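The second-arm problem

20/11/2021

I have reached the age at which I own a spreadsheet called "arms". It has tabs. One of the tabs is called "arms (real)", which tells you what you need to know about the first one.

Regular readers will remember that in October I promised to write up what we were going to spend next year, mainly so that I'd be forced to work it out. Our lab at Bristville is small and our budget line is smaller, and it comes with the word "consumables" printed above it, which takes some creative reading when you want to buy a motor.

The question on the table was simple enough. We have one two-armed cell. Do we buy a second one, or do we spend the same money keeping the first one alive? Every supplier I spoke to felt strongly that we should buy a second one. Suppliers are like that.

Nalta sent a quote that ran to eight pages, two of which were about the price and six of which were about what the price did not include. Delivery, obviously. Also the mounting plates, the cables between the thing and the other thing, and a line called "commissioning", which as far as I can tell is a person turning up and plugging it in. Gultel's quote fitted on one side of paper and I liked them enormously until I saw that it was for a single arm. I rang to check. Yes, they said, most people start with one.

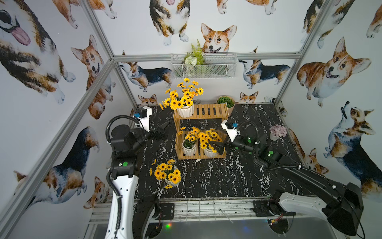

Most people can start with what they like. Our work is all two-handed, or will be once the left hand and the right hand have been introduced, and half a pair is no use to me. So I doubled Gultel's figure, added the bits they'd left off, and arrived within £190 of Nalta. Eight pages or one, it all comes out in the same place.

Then there is everything that isn't an arm. I'd put £500 down for "sundries" and felt quite lavish about it. Nga Mạch, who shares the budget with me and has done this before at a place with proper money, looked at the line for a while and asked whether it was per month. It was not per month. She has since taken over the sundries tab, and it now has its own colour coding and a column headed "what you will forget".

What I would forget, according to the column: spare gripper fingers, spare cables for the wrist cameras, bolts in the size we actually use, a replacement power supply, and a shelf to keep all that on. I argued about the shelf. I lost about the shelf.

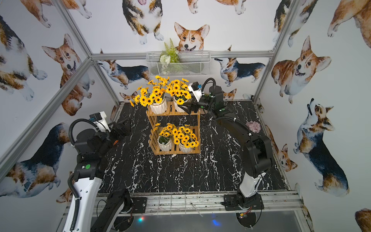 Props get a tab of their own these days, because they used to go under sundries and ate it. You'd think the expensive part of a robot flower-arranging set-up would be the robot, and it is, but the flowers are the part you have to keep explaining to the finance office. Four ribbed pots and a two-tier plant stand are easy enough to put on a claim form. It's the sunflowers, packed into every pot on both shelves, that make somebody reach for the phone, and I still haven't found an expense code that covers artificial hydrangea. I've been using "test materials". If anyone from finance reads this, they are test materials.

The same goes for walls. If we did get a second cell it would need its own lining, and Nga would like it in a different pattern from the corgis so that we aren't only ever working in front of one background. Sensible. It does mean that somewhere in next year's request, between a safety relay and a bag of cable clips, there will be an entry for wallpaper. I have priced wallpaper. I now have opinions about wallpaper, and a login for a decorating website that emails me more often than my mother does.

Mabaso came in late with a third option, a service contract on the cell we already own: two visits a year, loan parts while ours are away, and a telephone number that a person answers. It's a dull purchase. You can't show it to visitors. But when I went back through the bookings, what had cost us most was waiting for joints and cables to come back from repair, and a second cell would give us twice as many joints to wait for.

So the current draft is this. Mabaso's contract, one spare gripper, Nga's shelf, and a respectable sum for props. The second cell goes into the following year's request, where it can look hopeful. I've kept Nalta's quote, and I've asked Gultel whether they do a discount on two. They are going to get back to me.

The form is due in at the end of the month and wants a justification of no more than 500 words. I've used 190 of them on the flowers.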